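The Long Rod

By January the group at Galtberg had run the trial 1685 times, all of it inside the simulator, and she had watched more of them than was good for anybody's supper. The method was a simple one, or so she kept telling her sister on the telephone: change the colors of everything, change the light, and see whether the gripper still closes where it should. She had grown fond of the odd rooms it made, the green tiles and the pink beam, and the yellow rod slanting down between the two black fingers.
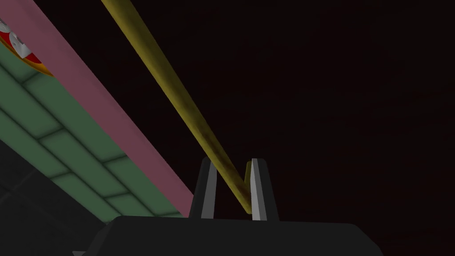
You're changing the paint and leaving the weight alone, came the note from Sullell that evening, and I'd want to see the rod get heavier before I believed a word of it.

She read it twice, made tea, and read it again while the tea went cold. Then she sat down, still in her coat, and gave the rod a new weight for each of the next 148 trials, light as a straw in one and stubborn as a fence post in another. The grip failed in most of the heavy ones. She wrote back a little before midnight to say so, and asked what they would try next.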